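3.2 What households do with packaging between unpacking and disposal

Most work on household packaging waste starts at the bin. We understand why: bins can be weighed, and the weights can be compared between streets and seasons. But a good deal happens to a box and its contents before anything reaches the curb, and this stretch of time turned out to be the richest part of our material. In the Enden diaries, participants wrote down every piece of packaging that entered the home and then every move it made afterward, however small. The 273 households that finished the diary gave us 2,419 entries, and we were delighted by how much they bothered to tell us.

We use the word "resting" for the period in which a piece of packaging has done its job but has not yet been thrown out, given away or put to a new use. Maillard's earlier model treats this period as a delay, a kind of friction in the path to the bin. Our diaries suggest that it has a life of its own. People move resting packaging from room to room, put it back together, fill it with other packaging, and check whether it still fits the thing it came with. One participant kept the carton and padding of a desk lamp through two house moves and wrote with real pride that the lamp had traveled in them both times.

Molded foam deserves special attention. Cardboard folds flat and film can be stuffed into a drawer, but a foam insert takes up the same space empty as it did full. It is also shaped for one object only, and that makes people slow to part with it. Again and again the diaries mention the thought that the item might need to go back to the store, or be sold later, or be stored over the summer. Film and sheet plastic tend to be kept along with the foam when they came in the same box, and the two are handled together (Figure 4), often on whatever kitchen surface is free.
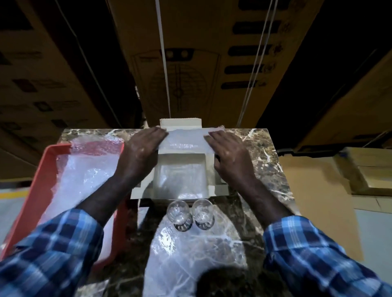 Figure 4. Plastic sheet being pressed onto the top of a foam packaging insert on a countertop.

The kitchen came up far more often than we had expected when we designed the diary. Our first draft of the form listed the hallway, the garage, the basement and "other," and it was Lurdes Coelho who pointed out during the pilot that her own unpacking always took place next to the sink. We added the kitchen to the form the same week. The counter is at a good height, it is well lit, and scissors are close by. It is also a place that has to be cleared before the next meal, so decisions get made there that would be put off for months in a garage. Several participants gave a time of day for these decisions, and late afternoon, just before cooking, was a favorite.

December entries have a character of their own. More packaging comes in, more people are at home to handle it, and the keeping rules get looser. Children claim boxes. Foam goes under the stairs "until after the holidays," a phrase that appears in the diaries in many spellings. We had planned to leave this month out of the coding as unusual, but the entries were so full of detail that we coded them separately and return to them in Section 5.

Coding followed the Plaltard scheme, with one change. The original scheme has a single category for reuse, and we split it into reuse with the same object and reuse with a different one. The split matters for foam in particular - an insert that goes back around its own appliance is doing the work it was made for, while one that ends up under seedlings or in a dog's bed has become raw material. Two coders worked through all entries on their own and then met to settle differences. The hardest cases were those in which a participant recorded an intention ("will use for the mixer") and no later move. We coded these as resting.

The follow-up calls, made by the team at Arkow, filled in part of this gap. Participants were asked where each kept item was now, and many walked over to look while still on the phone. These calls are a lovely source in their own right, and longer extracts are given in the appendix together with the call guide.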